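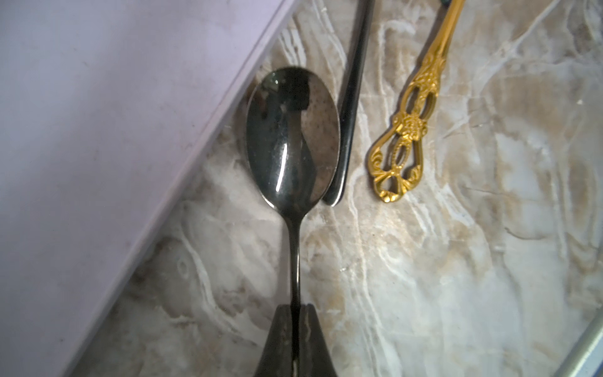

Dark spoon on the marble-pattern counter, black handle and the gold rose handle beside it.

September 18, 2024, flatware bench

Big sorting day! The mixed box from Pralport finally got opened, and I have to say it is the most fun I've had with cutlery since we started the finish comparison in May. I was expecting plain stainless and more plain stainless. Instead there's gunmetal, black, gold, and a few things I'd happily eat soup with tonight.

The dark spoon first. I love this one. The bowl is a smooth oval with a properly rounded rim, and the neck goes down into a very slim handle that carries one thin pale line of light along its length. The polish is good enough that the bowl throws back a bent picture of whatever is near it. It also shows every speck and smudge, so anyone who wants dark flatware at home had better like wiping. Gave it the tag Willow 3 and put it down for the cloth test.

The black handle next to it is glossy too, with a rounded tip and nothing on it at all. Side by side with the spoon I can see how different "dark" and "black" are, which I would have argued about yesterday (and did, with Maëlys). The spoon is a warm-ish gray to my eye once real black is beside it. Maëlys Besnard, if you're reading this, you were right and I owe you a coffee.

And then the gold one!! Raised rose in the middle of the handle, scrollwork with open loops cut right through, little beads, and a curled, scalloped end shaped like a teardrop. The high parts are bright yellow and the recesses go to a deep amber, so the flower really stands up. Rasa Siliņa thinks the pattern would look fussy as a full place setting. I think a whole table of it would be glorious, but as serving pieces only I could be talked into it.

Cleaning plan for tomorrow:
Soak in warm water, plain dish soap, 9 minutes.
Soft brush for the gold handle only, working into the loops. No paste.
Cotton cloth on the dark pieces, 30 strokes each, same direction, then look at them under the desk lamp.
Dry everything by hand. The rack left spots last time.

The Schumacher cloths are in the second drawer, the Rendeo ones are for glass, please don't mix them again.

Space: the divided tray takes up to 80 pieces if the handles all point the same way. The gold pattern won't nest because of the openwork, so it gets its own felt roll. I'd like the dark ones kept off each other as well until we know how easily they mark.

Still open: does the gunmetal color go all the way around the edge of the bowl, or thin out at the rim? Need the loupe back from Rasa. Also want to try the spoon next to the gray linen napkins, I have a feeling about that pairing.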